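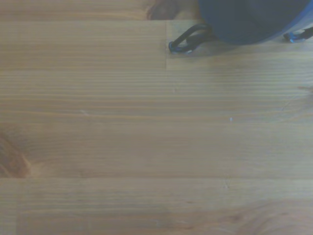 1/ The Jillville bus changes, quick thread before my lunch ends

2/ The 209 stops going via Kabbaj Road from September 24, 2024. It'll turn at Hadance instead. So if you get on by the chemist you now want the 416, which leaves 13 minutes past the hour and goes the long way round

3/ Last bus back is earlier too. Missed it twice in the trial week, walked home in the wrong shoes

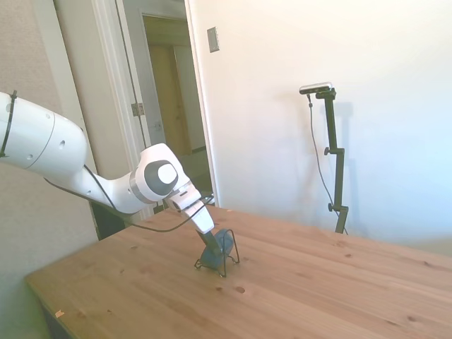
4/ Can I still use my old weekly ticket on the 416?
Until it runs out, then you need the new zone one from the Vondard office or the driver. Driver only takes card now

5/ Heloísa Brito has put the petition in the libary, by the returns desk. 3,000 names gets it talked about at the full council meeting. Paper only – bring a pen, theirs is dying

6/ Chukwuemeka Osagie did a proper map with both routes on, old in grey and new in red. Copies at the post office. Much better than the official one, which has the hospital on the wrong side of the river
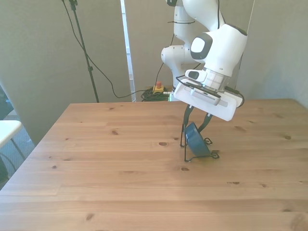

White arm, pale table, black cables

7/ Forgot to say, school run buses are staying as they are till January. After that it's anyones guess, I've emailed twice

8/ Right, back to work. If your stop's been moved tell me which one and I'll add it to the list tonight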